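沙发这一角:家里最常坐的地方,和它身边的那些东西

Fovcombe 居家相册 · 客厅篇
2022年4月22日
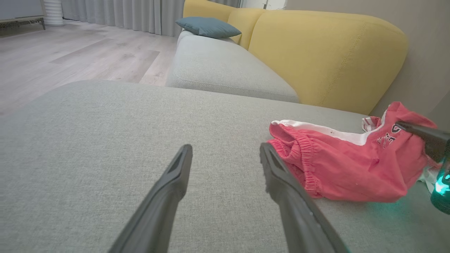

浅灰色的坐垫,芥末黄的靠垫,蓝绿色的抱枕,还有右边那条揉成一团的珊瑚粉短裤。

先跟常来的朋友打个招呼,也谢谢第一次点进来的你。这一页我拖了很久,从三月就说要整理客厅的相册,结果三月过完了,厨房那一篇倒是先写好了,客厅还是几行草稿躺在电脑里。后来 Araba Asante 来家里吃饭,坐在沙发上问我,你怎么到现在都没写这张沙发呀,我每次来都坐它。我想想也对,全家一天里待得最久的地方就是这里,再不写说不过去了,于是当天晚上泡了一壶茶,坐下来慢慢敲字。

我们搬到 Fovcombe 以后,客厅换过两回样子。第一回是照着杂志来的,全是米色和白色,好看是好看,可是住进去总觉得不敢动,喝杯咖啡都要端着坐到餐桌边去。第二回就是现在这样了,底子用浅灰,上面随便加颜色,想到什么加什么。家里人多,口味又不一样,有人喜欢暖的,有人喜欢冷的,最后大家各让一步,黄的也有,蓝绿的也有,凑在一起居然挺热闹。

这一页只放一张照片,底下的话会多一些,分成几小段来讲,您挑着看就好。

关于坐垫

灰色真是我后悔没有早点选的颜色。您把照片放大看看,布面是有织纹的,灰里面夹着一点深浅,不是死板的一片。我当初在 Skultbridge 的布艺店里翻样布,翻到手都酸了,店里的灰色光是浅的就有好几本册子,白天拿到窗口看是一个样,拿回灯底下又是一个样。最后挑了这种带点麻灰味道的,掉几根线头、落一点灰,都不那么扎眼,对我们这种不会天天拿着滚筒粘毛的人家来说,真是太体贴了!

坐垫的前沿是圆的,我很喜欢这个弧度。以前那张旧沙发边上是直角,坐久了腿弯那里会有一道印子。圆边就舒服得多,小孩子趴在上面看书,下巴搁着也不硌。

价钱也有人问过,我干脆写在这里:整套坐垫重新做,连布带工一共 1,524,送货另算。我当时觉得有点贵,犹豫了两个星期,现在坐下来看,值得。

关于黄靠垫

芥末黄是我的主意,家里一开始是反对的,说会不会太跳。我就先买了最大的那个回来摆着,什么也不说,摆了几天大家都不提换了,我才又去补齐。这个颜色有意思的地方在于天气:出太阳的时候它很亮,像刚切开的南瓜;阴天的时候又沉下来,变得有点像旧书的封皮。Fovcombe 的阴天很多,所以我们家看到旧书封皮的日子也很多。

大靠垫上面那道装饰的明线,是我选它的主要原因。鼓鼓的一个方垫子,四角又是圆的,如果没有那道线压一压,看上去会有点像面包,有了线就精神了。挑靠垫的时候可以留意一下这种小地方,针脚走得直不直,转角的地方有没有皱,拿在手里翻一翻就知道了。

拍打靠垫是我们家每天早上的一件小事。一手拎着角,另一只手从侧面拍,拍到里面的芯子松开为止。我妈妈教我的办法是拍完再倒过来放一天,让它换个方向受力,这样不容易塌到一边去。我常常忘记,想起来的时候就补一次。

关于抱枕

那个偏灰的蓝绿色抱枕,平平地躺在灰坐垫上,它平常就是这么躺着的。按道理应该立起来靠着,像样板间那样,可是谁午睡起来会去把它立好呢。它是全家的公用枕头,看电视的时候垫腰,读书的时候垫胳膊,午睡的时候垫头,有客人来了又被抱在怀里。枕套我做了两个,轮流洗,布是从 Plistomine 寄来的,那家的染色带一点灰调,洗过几次之后更柔和了。

如果您也想给灰沙发配颜色,我的一点小经验是:先定一个占地方大的暖色,再找一个小件的冷色放在它前面。反过来大概也行,只是我还没有试过,哪天试了再来补一段。冷色那件最好不要太鲜,带点灰头土脸的味道,反而跟坐垫亲近。

关于那条短裤

好吧,珊瑚粉的短裤。家里的沙发总归是要接住一些衣服的,我们家尤其如此,从阳台到卧室一定要经过客厅,抱着一大堆衣服走到半路,腿一软就坐下了,衣服也就跟着坐下了。我年轻一点的时候会为这种事生气,现在觉得只要当天晚上能归位就算数。

我们的规矩很松:吃完晚饭,谁最后离开客厅,谁把沙发上的东西带走。短裤我喜欢先摊平,把两条裤腿对折叠在一起,裤裆那个尖角往里收,再从裤脚往腰上折一次,就是一个小方块,可以竖着插进抽屉。薄的布料不用折得太用力,手掌抹一下就行。小孩子的短裤折一次就够了,再折反而会散开。

放衣服的抽屉柜是 Aoun 的老款,分格比较浅,正好适合竖着放。夏天的衣服我通常四月下旬开始往外拿,厚毛衣往里收,所以这阵子家里到处都会冒出几件颜色鲜艳的东西来,看着心情倒是很好,好像夏天先派了几个人来探路。

一点清洁的笔记

有朋友留言问浅灰色怎么打理,我把自己的做法写下来,每家的布料不同,请先看看标签。平常一个星期吸一次,用扁嘴的吸头,顺着织纹走,缝线那里多停一会儿,饼干渣最喜欢躲在缝里。洒了水或者茶,拿干净的白毛巾按,不要来回擦。靠垫套翻过来洗,拉链拉上,温水,晾在阴凉的地方,芥末黄晒久了会褪。抱枕套跟黄的分开洗,头两次尤其要小心,我有一块浅色的手帕就是这样变成了说不清的颜色,现在拿来擦眼镜。

坐垫隔一阵子要前后左右调换一下。我们家有一个位置大家都抢,靠近灯的那一头,日子久了就比别处软,换一换会均匀很多。

最后说一件让我很开心的事。居家相册开到现在,留言板上已经有 2,918 条留言了,我每一条都看过,虽然回得慢。上个月有位读者说照着厨房那一篇把香料罐重新排了一遍,还有一位说她家的沙发也是灰的,正在发愁配什么颜色,希望这一页能帮上一点点忙。你们家沙发上是什么颜色,也欢迎来留言告诉我,写长一点没关系,我自己就是写起来收不住的人。

下一篇打算写玄关,鞋柜和那把总是找不到地方放的长柄伞。照片还要再理一理,茶也凉了,我先去续一壶。

相册其他页面:厨房篇|阳台篇|书桌篇|客厅篇(本页)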